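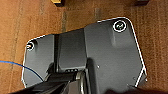 Floor and Room Check, Ground Level — Ghumman House

Posted in October by Rukhsana Qureshi

We use cookies to remember your settings. Accept / Manage

Done before the rooms are handed back after the summer lets. Mark each line OK, Fix or Watch, and put your initials next to any comment. Anything marked Fix goes to Saqib Memon the same day.

1. Wood floor, main room
Boards level underfoot, no lifting at the joints: OK
Nails or screws standing proud: OK
Splinters along the grain: Watch. Rough patch by the garden door, about the size of a hand. Sanded lightly, check again next month. — NR
Finish worn through: Fix. Two spots inside the hall door. The Flonton oil we have left should cover it. Keep people off for 12 hours after it goes on.
Slip test in socks and in outdoor shoes: OK

2. Thresholds and edges
Metal strip at hall door: Fix. Loose at the left end, you can catch a toe on it. Needs a longer screw, the old hole is stripped.
Strip at kitchen door: OK
Baseboards tight to wall: OK except behind the radiator. Gap there was noted last time too. No change.

3. Walkways
Clear path from hall door to garden door, 36 inches or wider: OK
Rugs lying flat with grip pads under them: Fix. The long rug has no pad. Rolled up and put in the closet until one is bought. — FS
Cords across a walkway: OK. Fouzia moved the floor lamp to the other wall.

4. Outlets and cords
Cover plates whole and tight: Watch. One by the window has a hairline crack, no bare metal showing.
Power strips off the floor where mopping is done: OK
Test button on the kitchen outlet: trips and resets, OK

5. Weight on the floor
Bookcase fixed to the wall: OK
Felt pads under chair and table legs: Fix. Short by 20 pads. Ehsan Talpur has ordered a box from Colton.
Heavy items set on a single board: none over 300 pounds. Please ask before bringing in anything heavier. The joists on the garden side are the older ones.

6. Cleaning
Damp mop only, no standing water. The last crew used too much and the boards by the kitchen cupped a little. They have settled back since, so marked OK.
Grit swept before furniture is moved: please do this every time. Most of the long scratches run from the table to the hall door.

7. Light and exits
Bulbs working: OK
Garden door opens without a key from inside: OK, but stiff. Saqib will plane the bottom edge.
Smoke alarm tested: OK, new battery fitted.

Recheck items 1, 2 and 3 once the oil has cured. Checked by Nusrat Rizvi and Fouzia Swati, finished 4:15 p.m.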